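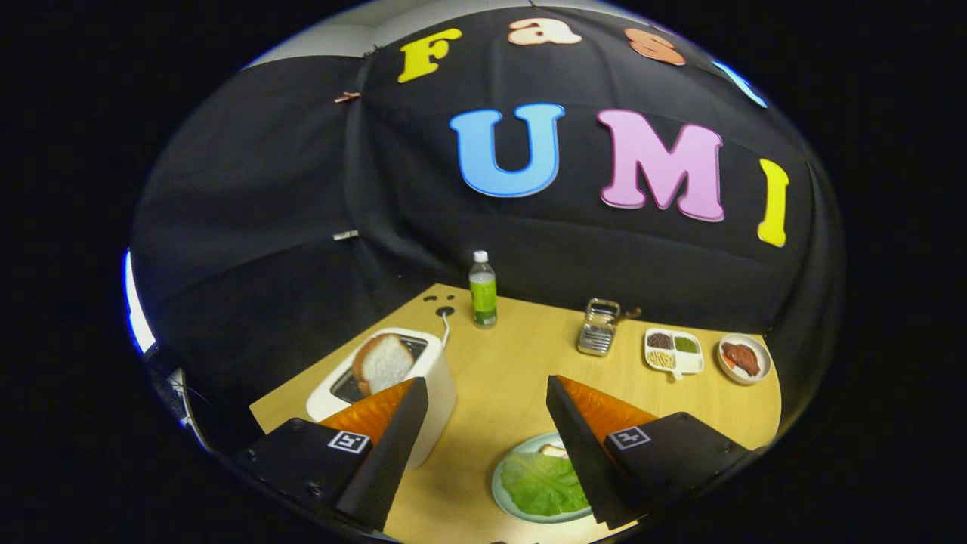
# Schwarze Stoffe waschen, aufhängen und in Form halten

Dunkle Baumwolle, Molton und Samt verzeihen beim Waschen wenig. Jeder Fussel ist zu sehen, jede Knickfalte bleibt stehen, und nach dem dritten Waschgang ist aus Schwarz oft schon ein mattes Grau geworden. Die folgenden Hinweise gelten für Vorhänge, Tischdecken, Überwürfe und Dekostoffe. Für Kleidung stimmt das meiste auch, dort aber immer zuerst auf das Etikett schauen.

## Vor dem ersten Waschen

Neuer schwarzer Stoff gibt Farbe ab. Eine kleine Ecke anfeuchten, ein weißes Tuch darauf drücken und eine Minute liegen lassen. Färbt das Tuch deutlich, den Stoff allein waschen und das beim zweiten Mal wiederholen.

Meterware vor dem Säumen waschen. Baumwolle läuft unterschiedlich stark ein; unser Vorhang im Flur hat fast 7 cm an Länge verloren und musste unten angesetzt werden. Offene Schnittkanten vorher mit Zickzackstich sichern, sonst zieht die Maschine lange Fäden heraus, die sich um alles andere wickeln.

Molton ist häufig flammhemmend ausgerüstet. Diese Ausrüstung kann durch Wasser verloren gehen. Solche Stücke nur ausklopfen, absaugen oder in die Reinigung geben und dort auf die Ausrüstung hinweisen.

## In der Maschine

- Auf links drehen, Reißverschlüsse schließen, Gardinenhaken abnehmen.
- 30 Grad, Feinwaschmittel oder Flüssigwaschmittel für Dunkles. Pulver hinterlässt auf Schwarz gern helle Streifen.
- Trommel höchstens zur Hälfte füllen.
- Mit 400 Umdrehungen schleudern. Der Stoff kommt dann nasser heraus, hat aber kaum Knickfalten.
- Keinen Weichspüler bei Samt und Molton.

Handtücher und alles andere, was fusselt, gehören in eine eigene Wäsche. Wer vorher helle Frotteewäsche in der Maschine hatte, wischt Trommel und Türgummi mit einem feuchten Lappen aus und reinigt das Flusensieb.

Essig im letzten Spülgang wird oft empfohlen, damit die Farbe hält. Bei modernen Färbungen haben wir davon keinen Unterschied bemerkt. Gegen Waschmittelreste hilft ein zusätzlicher Spülgang besser, und die Gummidichtungen bleiben geschont.

## Trocknen

Sofort nach dem Schleudern herausnehmen und kräftig ausschlagen. Große Stücke zu zweit an den Ecken fassen und diagonal ziehen, erst in die eine, dann in die andere Richtung. Über zwei Leinen hängen, nicht über eine, damit in der Mitte keine harte Kante entsteht. Pralle Sonne meiden. Schwarze Baumwolle bleicht auch an einem einzigen Nachmittag sichtbar aus, meist ungleichmäßig.

Vorhänge kann man feucht an die Stange zurückhängen. Das eigene Gewicht zieht die meisten Falten heraus. Den Boden darunter mit einem alten Laken schützen und das Fenster kippen.

## Falten ohne Bügeleisen

Dampf reicht in den meisten Fällen. Den Stoff aufhängen, den Dampfglätter von unten nach oben führen und dabei den Saum mit der freien Hand leicht spannen. Am besten trägt man dabei einen Ofenhandschuh. Bei Samt genügend Abstand halten und danach mit einer weichen Bürste in Strichrichtung gehen.

Wer doch bügeln will, bügelt von links und mit Tuch dazwischen. Direkt gebügeltes Schwarz glänzt an den Nähten, und dieser Glanz geht selten wieder ganz weg. Einen Versuch wert ist ein mit verdünntem Essig befeuchtetes Baumwolltuch, über das man dampft, ohne aufzudrücken.

## Fusseln und Tierhaare

1. Trocken vorbürsten, immer in eine Richtung.
2. Mit einem leicht feuchten Gummihandschuh nachstreichen. Die Haare rollen sich zu kleinen Würsten und lassen sich absammeln.
3. Rest mit der Kleberolle abnehmen.

Die Kleberolle nicht gleich am Anfang nehmen. Sie ist nach wenigen Zügen voll, und manche billigen Rollen lassen Klebstoff zurück, an dem der nächste Staub erst recht haftet.

## Flecken

**Kerzenwachs:** hart werden lassen, mit einem Kühlakku nachhelfen, vorsichtig abbrechen. Den Rest zwischen zwei Lagen Küchenpapier auf niedriger Stufe ausbügeln und das Papier mehrmals wechseln.

**Kreide und Mehl:** nur trocken ausklopfen. Mit Wasser wird daraus ein grauer Brei, der in die Fasern zieht.

**Deoränder, Zahnpasta:** lauwarmes Wasser mit etwas Spülmittel, von außen nach innen tupfen – nicht reiben.

**Klebereste von Doppelklebeband:** Stoff für eine Stunde ins Gefrierfach, dann mit dem Fingernagel abrubbeln. Waschbenzin nur nach einer Probe an versteckter Stelle und bei offenem Fenster.

## Aufhängen

Für leichte Stoffe genügen Klemmringe. Bei einer Breite von 3 m nehmen wir 16 Stück, dann hängt die Oberkante nicht in Bögen durch. Schwere Ware braucht Ösen oder einen Tunnelsaum. Der Tunnel sollte etwas weiter sein als die Stange, sonst lässt sich der Stoff nicht schieben und reißt irgendwann an der Naht.

Wer unten Bleiband einzieht, nimmt es vor jeder Wäsche heraus. Eine kurze offene Stelle in der Saumnaht erleichtert das.

## Aufbewahren

Große Stücke rollen, am einfachsten auf eine Pappröhre aus dem Teppichhandel. Zum Falten ein altes Leintuch mit einlegen, damit die Kanten weich bleiben, und die Faltlinien jedes Jahr versetzen. Durchsichtige Kisten nicht ans Fenster stellen. Ein Zettel mit Länge, Breite und Waschtemperatur, am Saum festgesteckt, spart beim nächsten Mal das Ausrollen und Nachmessen.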